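Kitchen Heat and Moisture: Notes for Week Three
Introduction to Home Cooking, Evening Section
Instructor: Hadiza Olatunji
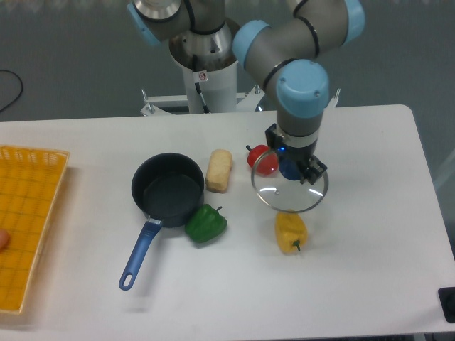

Why does a pot of water come to a boil faster with the lid on?
Because much of the heat you put into an open pot leaves again with the steam. A lid holds most of that steam in, so more of the heat stays with the water and the temperature climbs sooner.

That is the question we ended on last time, and I promised to come back to it properly, so let me start there and wander outward a little. Water gives off vapor long before it boils. You have seen this with a cup of tea sitting on the counter. Every bit of water that turns to vapor takes a surprisingly large amount of heat along with it, much more than it takes to warm that same bit of water by a few degrees. When the vapor meets a cooler lid it turns back into water, gives its heat to the lid, and drips down again.

Simmering and boiling

Plenty of recipes use these two words as if they were the same, and I would love for you to stop trusting them on this point. At sea level a full boil is 212 degrees Fahrenheit, and turning the burner higher won't make plain water any hotter. It only makes it boil away faster. A simmer sits somewhat below that, with small bubbles rising here and there and the surface mostly calm. Beans, stocks and tough cuts of meat are happiest at a simmer. Pasta likes the boil, partly because the movement keeps the pieces from sticking to one another.

Please remember that a covered pot runs hotter than an open one on the same burner setting. If you have a nice gentle simmer going and then put the lid on, come back in a few minutes and look again, and turn the burner down if you need to. Danjuma Tamuno asked whether leaving the lid slightly ajar makes a real difference, and it certainly does – it lets some steam out, which slows the reduction without stopping it, and it gives you a much better chance of not cleaning starchy foam off the stove.

When to leave the lid off

Take it off when you want less water at the end than you had at the beginning. Tomato sauce is the one we all know. The same goes for a pan gravy, a syrup, or a soup that came out thin. A wide pan reduces faster than a narrow one, so if you are in a hurry, change the pan before you change the flame.

Rice is the opposite case. The water you measure is the water you are counting on, and each peek lets some of it go. My own habit is to set the timer, walk away, and then let the pot stand covered for ten minutes after the burner is off. I learned this from my aunt, who cooked for more than 400 people at a wedding one January and still talks about the rice.

Covered dishes in the oven

Everything above holds for braises too, with one difference I find useful. Oven heat comes from all sides, so the liquid warms evenly and is less likely to scorch on the bottom. I keep mine at 300 for a beef braise. The reading on page 109 of the course packet gives a higher number, and you may follow it if you like, but check the liquid halfway through. Uncover for the last half hour if you want color on top – browning needs a dry surface, and a closed pot never gives you one.

One word on safety, and then I'll let you go. Steam burns are quick and they are nasty. Tip the far edge of the lid up first so the steam goes away from your face and your wrists, and use a dry towel or mitt, never a damp one.

For next time

Read pages 109 to 137 in the packet. Boil four cups of water twice in the same pot, once covered and once open, starting with cold tap water both times and the burner at the same setting. Let the pot cool down fully in between. Write down both times and bring them with you on February 6, 2019, along with a note on what kind of stove you have.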